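Open day at the Jorport pottery

We got to Jorport just after ten on Sunday and the car park was already heaving! I'd wanted to see inside the Cuesta works for years, so I was first up the stairs to the glaze room. They keep 164 test colours on little tiles up there, greens and greys mostly, plus a cobalt I would happily have taken home.
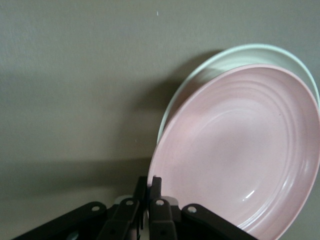 After that came the throwing demonstration, and I had a go myself (wobbly, but it stood up). The big kiln was my favourite part — you can walk right round it, and our guide told us it takes 190 bowls in one firing. Lunch was cheese scones in the yard, £2 each and still warm.

The seconds shop shuts at four, so go there early. I came away with a jug, a butter dish and clay all down my sleeve.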